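Compte rendu — point logiciel, projet Imum
21 avril 2020

Présents : Hubert Sowa, Ewan Sheehan, l'équipe perception, l'équipe outillage, le rédacteur.
Excusée : l'intégration (Jarkcombe).

1. Approbation du compte rendu précédent

Approuvé après une correction demandée par Sheehan : la phrase « le planificateur est stabilisé » devient « le planificateur n'a pas planté pendant les essais ». Sowa trouve la nuance excessive. Elle est maintenue.

2. Planificateur

Sowa présente la nouvelle version. Le temps de calcul par trajectoire est passé sous les 50 ms sur la machine de Praltudlow. Sheehan demande sur quelles scènes. Réponse : celles du jeu interne, les mêmes qui ont servi à régler les paramètres. Il est donc noté que le chiffre ne vaut, pour l'instant, que pour ces scènes-là.

Une discussion s'engage sur la replanification en cours de mouvement. Le code existe, il est désactivé par défaut, et personne en séance ne se souvient de qui l'a désactivé ni dans quelle branche. L'outillage cherchera dans l'historique. Sowa voudrait l'activer pour la démonstration de septembre. Sheehan s'y oppose tant qu'il n'y a pas de test automatique — position partagée par le rédacteur, qui rappelle la démonstration précédente.

3. Outil de relecture des journaux (Qiu)

L'outillage annonce que Qiu ouvre désormais les journaux compressés. Essai fait en séance : le premier s'ouvre, le deuxième affiche une frise vide. Problème d'horodatage, semble-t-il, les deux horloges n'étant pas ramenées à la même origine. Un correctif est promis. Le rédacteur note qu'il l'était déjà la fois d'avant.

Demande de la perception : pouvoir caler la vidéo et la commande d'ouverture de pince sur le même curseur. Accepté sur le principe, sans date. Sheehan fait remarquer que, sans cela, toute analyse d'échec de saisie reste une affaire d'opinion.

4. Perception : segmentation des textiles

La perception annonce 45 épisodes réannotés et un gain net sur les bords de tissu. Le mot « net » est contesté. Le lot de validation compte 30 épisodes, dont une bonne part sur le même linge posé à plat, et l'écart avec l'ancien modèle tient à peu près à 3 épisodes. Sowa estime que la tendance est bonne. Sheehan répond qu'il ne voit pas de tendance avec deux points.

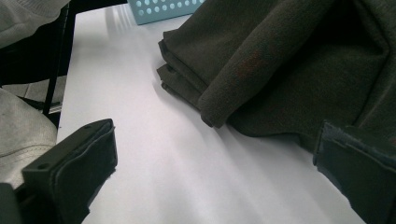 La segmentation par instance suppose qu'un bord visible est un bord de l'objet, et c'est l'hypothèse que Sheehan attaque depuis le début. Sur un textile replié comme celui-ci, brun olive, dont les épaisseurs descendent en gradins vers la table blanche, plusieurs bords se présentent l'un au-dessus de l'autre et le modèle n'a aucune raison d'en préférer un. Sowa objecte que le planificateur peut prendre tout le paquet. Sheehan demande ce que devient alors la consigne « déplier », qui figure toujours au cahier des charges. Pas de réponse en séance. Proposition retenue : faire sortir au modèle un score par bord candidat, et laisser le planificateur refuser la saisie sous un seuil à fixer.

La perception prévient que le score en question n'est pas calibré. Le rédacteur demande à quoi servira le seuil dans ce cas. On en reparlera.

5. Actions

Outillage : correctif d'horodatage dans Qiu, avec un journal de test versé au dépôt.
Outillage : retrouver le commit qui désactive la replanification.
Perception : refaire la validation sur des linges absents de l'entraînement, et publier les échecs avec les réussites.
Sowa : rejouer la mesure de temps de calcul sur des scènes fournies par Jarkcombe.
Sheehan : rédiger le test automatique qu'il réclame.

6. Divers

Sowa demande que les comptes rendus soient plus courts et moins commentés. Le rédacteur en prend note.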